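3.2 What ends up at the bottom of the bin

I should say up front that I came to this question as a parent who tidies, and only later as someone who writes papers about tidying. When I started sorting through the toy bins at the Nekent playroom in July, I figured the interesting part would be what children choose to play with. What grabbed me instead was the stuff they leave behind (and there's a lot of it!). Over the study we logged 1474 items left in bins at closing time, and I want to spend this section on those.

First, the bins themselves. Most earlier work, including my own pilot with Ruxandra Ursu, treats a toy bin as a neutral thing, a hole you drop toys into. I don't buy that anymore. A deep box with straight walls hides whatever lands first, and kids dig for a while and then give up. A shallow tray with sloping sides works differently: small pieces slide toward the floor and stay in view, and a child standing at the table can look over everything in one go. Figure 4 shows a metal one of this shallow type, with a teal-blue block and an orange-red toy shovel on its floor. 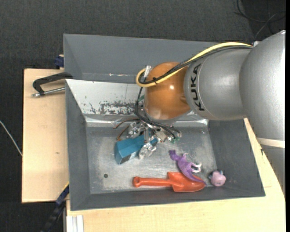
So how do you decide what counts as left behind? We went back and forth on this for weeks. Ruxandra wanted to count anything not touched in the last 15 minutes of a session, and I wanted to count only what was still in the bin when the lights went off. We ended up with my rule, mostly since it was easier to apply when everyone was tired and wanted to go home. I still think hers would have told us more about the shovels, which get picked up, waved around and dropped back in all afternoon long.

Blocks were the biggest group by far, 468 of them. That surprised me at first, but blocks are a funny kind of toy. One block on its own isn't much use to a four-year-old, and once a set gets split between two bins the strays just sit there. Chipped blocks were a separate headache. The coding sheet we borrowed from the Vemum project had no box for wear, so we scribbled it in the margin, and I'm sure we missed plenty.

Sand toys came next, and they turned up all year, even with no sand anywhere in the room. Kids use a shovel to push other toys into a heap, or to fish something out from a corner they can't reach. I'd love to see somebody follow that up properly. Our sheets only say where a toy was at closing, so the two uses look exactly the same in our data, and Section 3.3 runs into the same trouble with cups and spoons.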